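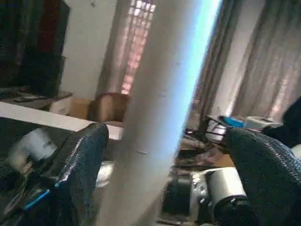 A **mailing tube**, also called a poster tube or postal tube, is a long hollow cylinder used to store and send flat sheets that should not be folded. Posters, maps, building plans, calendars and art prints are the usual contents. Most mailing tubes are made of paperboard, but plastic and metal ones also exist.

## Construction

The common paperboard tube is made by spiral winding. Narrow strips of paper are covered with glue and wound at an angle around a steel rod, called a mandrel, one layer over another. The finished tube slides off the mandrel in one endless piece and is cut to length by a saw or a knife. The seam of the outer layer often remains visible as a thin line which turns around the tube.

The outer layer is usually brown kraft paper or white paper. White tubes are chosen when a label or a printed design must be easy to read, but they show dirt and small marks sooner than the brown ones. The strength of a tube depends mostly on the thickness of its wall. A thin wall is enough for keeping a print at home, while a tube for the post needs a thicker one, as it may lie under heavy parcels.

## Closures

Plastic end caps are the most frequent closure. They are pressed into the tube and held by friction, and many senders put adhesive tape over them. Some tubes have metal caps, which are harder to remove. In the crimped type, also named snap-end, the paperboard itself is folded inward at both ends and no separate cap is needed.

Triangular and square cartons are used for the same purpose. They do not roll from a table or a conveyor belt and they can be stored flat before use - a round tube always takes its full space.

## Use

A sheet is normally rolled with the printed side inward or outward depending on the paper and the habit of the printer. The roll should be a little narrower than the tube, and a wrapping of thin paper protects its edges. Heavy papers and painted canvas need a wider tube, because a tight roll can crack the surface.

Paper kept for a long time in a tube takes the curve and does not lie flat at once. It can be left under books for a few days, or rolled very loosely in the opposite direction. For archives, flat drawers are preferred, and tubes are used mainly for sheets too large for a drawer. Acid-free board is recommended in this case.

## Production in Plalside

In Plalside, tubes were first made as a side product of the Muvaro paper mill, which wound cores for its own rolls. The Sisteo works took over the winding machines and in its first June sold 3000 tubes to local print shops. Its catalog listed 11 lengths, all in white or brown. The smaller firm Wike made only the crimped type, in packs of 12.

## See also

- Corrugated box
- Paper core
- Map case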